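Can a robot do my chores yet? Your questions, answered
Last updated September 6, 2022

Ever since Afonso Loureiro and I started writing about home robots for the Drosell newsletter, the same handful of questions keeps landing in our inbox, so I finally sat down with a big mug of tea and answered them all in one place.

Can a robot put away my groceries?

Some of them, some of the time! Picking up one thing from a clear counter and setting it down a foot away is well within reach for a decent arm with a two-fingered gripper. The full job, with a floppy bag of spinach on top of the eggs and a cupboard door that sticks, is still a long way off for anything you could buy.

Is glass a problem?

It's the question I get most from people with nice kitchens, and I understand completely. A gripper has to squeeze hard enough to hold and gently enough not to crack anything, and clear or shiny surfaces can confuse the cameras on top of that. Small jars with straight sides are a kind place to start – I would keep your grandmother's stemware well out of it.

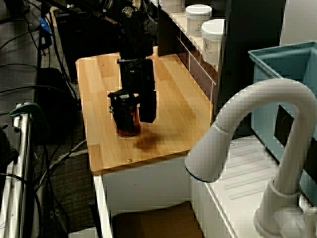 The gripper closed around a small glass jar, at a kitchen-style counter beside the sink.

What about cans?

Cans are the friendliest groceries of all, if you ask me. They're stiff, they stand up by themselves, and they come in only a few sizes, so a machine doesn't have to guess very much about where to put its fingers. 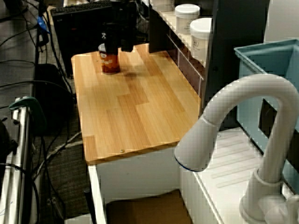

Stacking them is harder than lifting them, and reading a label to tell the tomatoes from the beans is a separate skill again. Horácio Quintela wrote to ask whether an arm could sort his whole pantry, all 33 cans of it, and my answer was to give it a few more years and maybe a free afternoon.

Will it wash the dishes, too?

Not in any way I'd trust with my own sink. Water, soap and slippery plates are a lot to ask all at once. Loading a dishwasher rack is closer, though it's slow going.

Should I wait to buy one?

For a whole-kitchen helper, yes, please do wait. I'm planning to go through all of these answers again in December, so keep your questions coming.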